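Washing a down jacket at home, yes or no?
Laundry & Fabric Care > Outerwear

pelmet_dan wrote:
My winter jacket has reached the stage where the collar could stand up without the rest of it. The cleaner in town wants more than I paid for the thing. Has anyone run one through a regular home machine and still had a jacket at the end?

gideyroad wrote:
Front loader, cold, gentle, down soap, extra rinse. I've done mine every May for years. A top loader with a center post will eat it.

Softic_R wrote:
What gidey said, except I'd go warm. Cold water doesn't touch collar grease, it just introduces itself. The real work is the drying. Low heat, 3 cycles, and stop between each one to break up the clumps with your fingers. It will look ruined after the first. Keep going.

I lay mine flat on the bed afterward and go along channel by channel feeling for lumps. Takes as long as a ball game, so put one on.

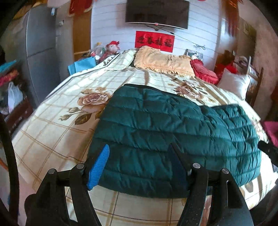

Teal down jacket on the bed. The roses belong to the quilt.

marzipan88 wrote:
Disagree on the dryer. Heat is hard on the shell fabric and I don't care how low the dial goes. I hang mine over two chairs by a window and flip it when I walk past. Never lost a feather.

Softic_R wrote:
How long does that take?

marzipan88 wrote:
Couple of days.

Softic_R wrote:
And how does it smell?

marzipan88 wrote:
Like a jacket, Radomir.

gideyroad wrote:
Air drying is fine in Arizona. Where I live it's a recipe for wet duck.

pelmet_dan wrote:
So warm or cold? I have a jug of Cledix under the sink, can I use that?

gideyroad wrote:
Don't know that one. If the label doesn't say down, I wouldn't. Cold.

Softic_R wrote:
Warm. And check the tag before you listen to either of us.

pelmet_dan wrote:
The tag says "dry clean only" and then has a picture of a washtub on it.

marzipan88 wrote:
Classic. Go with the washtub.

pelmet_dan wrote:
Doing it Sunday. Tennis balls in the dryer or no?

gideyroad wrote:
2 clean ones.

marzipan88 wrote:
None, you'll wake the building.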